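房间安全检查表（附说明）
地点：Rweyemamu 楼 601 室
检查日期：2025-11-01
填表说明：每一项后面写“合格”“待处理”或“不适用”，再写备注。我的中文不是母语，有些词可能不够专业，请大家看意思。如果哪一句不清楚，可以在页面下面留言，我会修改。

一、墙面与接缝

1. 墙面没有鼓起、掉皮、发霉。
结果：合格。
备注：浅灰色的墙面我用手摸过一遍，是平的，没有粉掉下来。

2. 两个面相接的地方没有裂开。
结果：待处理。
备注：靠窗的墙角有一条很细的缝，长度大概和手掌一样，现在不影响使用。二月的检查表里也写过这条缝，但是那时没有量宽度，所以不能比较。这次我用铅笔在缝的两头做了记号，下次检查的人请看记号外面有没有新的缝。

3. 墙上没有露出来的钉子和挂钩。
结果：合格。
备注：旧的挂钩已经取下，孔用 Tillow 补墙膏填好了。补过的地方颜色稍微深一点，不算问题。

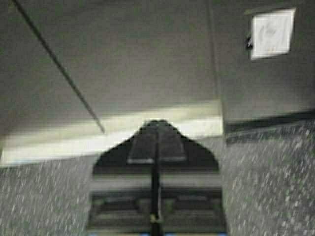 Tevix 留言说，只在缝的两头做记号是不够的，中间也应该画一条横线，这样缝变宽的时候才看得出来。还有，铅笔容易被擦掉，建议在记号旁边贴一小块纸胶带，写上日期。

这个意见我接受，中间的横线已经补画，纸胶带也贴了。表格的第2项以后改成“看两头，也看中间”。

二、通道与地面

4. 从门口到窗边的路可以直接走过去，不需要绕。
结果：合格。
备注：门后面原来放着折叠梯，门只能开一半。现在梯子搬到储物间，门可以全部打开。

5. 地面没有水、油和容易滑倒的东西。
结果：合格。
备注：拖地以后请等地面干了再让人进来。我上次没有等，自己差一点滑倒，所以特别写在这里。

6. 电线不横过走路的地方。
结果：待处理。
备注：台灯的线太短，只能从椅子下面拉过去。已经向 Clitel 订了一条长一些的延长线，到货以后沿墙边走线，用线夹固定。到货以前，离开房间的时候请把台灯的插头拔下来。

7. 家具稳定，推的时候不摇。
结果：合格。
备注：架子有8个固定点，全部拧紧了，其中2个原来是松的。 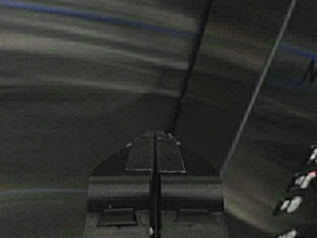

固定点的螺丝多长时间要检查一次？
每次填这张表的时候检查一次；如果搬动过架子，搬完当天再检查一次。

8. 架子上重的东西放在下层。
结果：合格。
备注：工具箱从最上层移到了最下层。纸箱可以放在上面，但是不要高过架子的边。

三、墙上的面板与踢脚

9. 开关和插座的面板没有裂，没有变黄，没有烧过的痕迹。
结果：合格。
备注：墙上那块白色的长方形小面板，看起来没有问题。我只做外面的检查，没有打开。里面的接线要请有证的电工看，这张表不包括。

10. 面板紧贴墙面，用手指轻轻按不会动。
结果：合格。
备注：按之前手要擦干。按的时候不要用工具去撬边，以前有人用螺丝刀撬，把漆弄坏了一块。

11. 墙和地相接的地方干净，没有积灰和虫子。
结果：合格。
备注：深灰色的那一条边很容易藏灰，站着看不出来，要蹲下来看。吸尘器换窄的吸头比较好用。

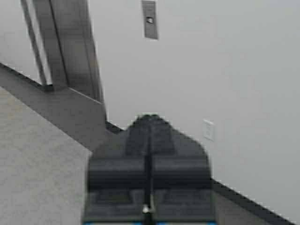
12. 带斑点的浅灰色表面没有破损。
结果：合格。
备注：因为本来就有小点，脏的地方和花纹不容易分开。我的方法是用湿的白布擦一下，布变黑就是脏，布不变色就是花纹。也可以把手电筒放得很低，让光从旁边照过去，缺口会有影子。

四、离开房间以前

13. 窗户关好，窗锁扣上。
结果：合格。

14. 不用的电器已经断电。
结果：合格。
备注：加热器除了关开关，还要拔插头。

15. 灭火器在原来的位置，压力指针在绿色区域。
结果：合格。
备注：位置在走廊，不在房间里。请不要拿它来挡门。

待处理项目：第2项（墙角的缝）、第6项（台灯的电线）。
第6项在延长线装好以后，由装线的人直接在表上改成“合格”，并写上当天的日期。第2项保留到下一次检查，宽度请用毫米写。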